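Homemade play dough keeps cracking at the edges

Pomaston Parents Board > Crafts and Play > Dough, clay, slime
282 views

jernatik_mom
September 25, 2021
I made a batch of cooked play dough in June and it was great for weeks. The new batch is the same recipe (flour, salt, cream of tartar, oil, water) but when my daughter flattens it, the edges split. Middle is fine. Is it the salt?

G. Golob
Too much flour, or you cooked it too long. Knead in oil, half a teaspoon at a time, until it stops splitting.

zindine4
I disagree about the oil. Oil makes it greasy and it still cracks. It needs water. Wet your hands, knead for five minutes, put it in a bag overnight and try again in the morning.

G. Golob
Water on the outside turns it to slime. I've made this for my kids' preschool for years and oil has worked every time.

zindine4
Slimy for a few minutes, then it soaks in. Did you knead it or just poke at it?

Yabsira T.
Both of you could be right, depending on how dry it is. Check how you store it too. A lid that doesn't close all the way will ruin a batch in two days. I also wouldn't worry much about small cracks. Mine has them and the kids don't care.

What helped more at our house was setting it up the same way every time. White board on the table, tools standing in a cup, dough goes out in one piece. If they roll it thick the edges hold up better than if they press it thin.

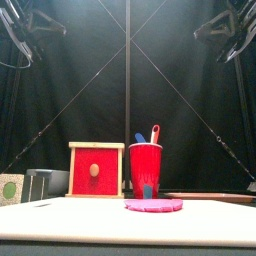 I also quit putting out every cutter we own. A couple of tools with handles they can grab is plenty, and cleanup is a lot shorter. The dough goes straight back in the bag when they're finished – not after lunch, not when I get to it.

jernatik_mom
Thanks. I think the lid is part of it, it's an old yogurt tub. I'll split the batch and try oil in one half and water in the other.

zindine4
Post which one wins.

G. Golob
Oil.

eskildsen_k
Does anyone use glycerin? My sister puts a teaspoon in hers and it stays soft a lot longer. You can get it in the cake decorating aisle.

Yabsira T.
I tried it once. Softer, but a little sticky on the board. I'd start with half that.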